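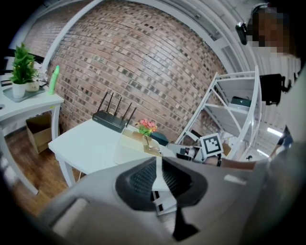 Last changed: January, late evening

Search this site Go

Print this page | E-mail this page

Workshop tips: building your own hand-held grippers

I've had so many questions about the Valta grippers (that's our name for them, no deep meaning!) that I'm putting all my tips on one page. We build them at the shared workshop on Skellorgate, mostly in the evenings, and Ruwan Roy has the bench next to mine and a much steadier hand with small screws. You hold one in each fist, you work the claw, and the cameras record what you did so that a robot arm can learn it later. Great fun to build. Slightly maddening to build too.

Start with the gray body. Print it with the curved side up and let it cool on the bed for 15 minutes before you even think about prying. I used to go at it with a putty knife the second the printer beeped, and I've got a drawer of warped shells to show for it. Clean up the spot where your palm sits and finish with 1000 grit paper, used wet, with a drop of dish soap in the water. Your hand will thank you after an hour of picking up forks.

Screws next. Tape a strip of masking tape on the bench, sticky side up, and lay the screws on it in the order they came out. I label mine with a pencil, "left claw," "right claw," and so on. Don't borrow from one side to finish the other! They look the same and they aren't, and you'll find out when the long one pokes into the slot where the claw slides.

The marker cubes are fussier than they look. Print the black squares on matte paper, never glossy, or the ceiling lights will wash them right out. Glue stick works better than white glue, which makes the paper ripple. Put the sheet down from one edge and smooth it with an old gift card wrapped in a sock.
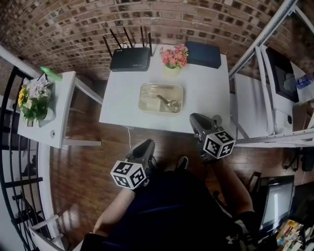 Once the cubes are on, leave them alone. I know it's tempting to carry the whole thing around by the cube (it's such a handy little knob), but every twist shifts it a hair and then you're calibrating all over again. Pranab Patwary put a dab of red nail polish across the joint on his pair, and if the line cracks he knows something moved. I've copied that on everything I own, including the bike.

Now, practice stuff. You want ordinary things on the table, some easy, some rotten. A shallow tray of silverware is a good one, and metal tongs are a proper test of your patience. Fake flowers are better than real ones and you never have to sweep up petals. I also like a router with its antennas up, as it gives you something tall you mustn't knock. Run any cables off to one side if you can.

Finger pads! The textured ones grip far better than smooth, but lint loves them. Dab them with tape between runs and wash them in lukewarm water at the end of the night. Skip the furniture spray. I got a little on one pad and couldn't hold a spoon for the rest of the evening.
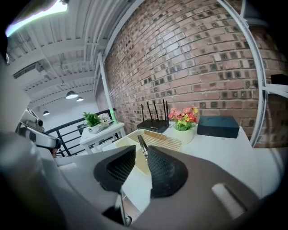
If a pad starts to peel at the tip, take it all the way off, scrape the old glue, and redo it. Patching never lasts. I use Barua contact glue, thin coat on both sides, and clamp it with 3 clothespins overnight.

Last thing, storage. Mine live in a Wirkell toolbox lined with an old bath towel, claws open so the springs can rest. Put a note in the lid saying what still needs fixing. Mine currently says "left one squeaks," and it has said that for ages.

Contact | Copyright Skellorgate Workshop Tips | Back to top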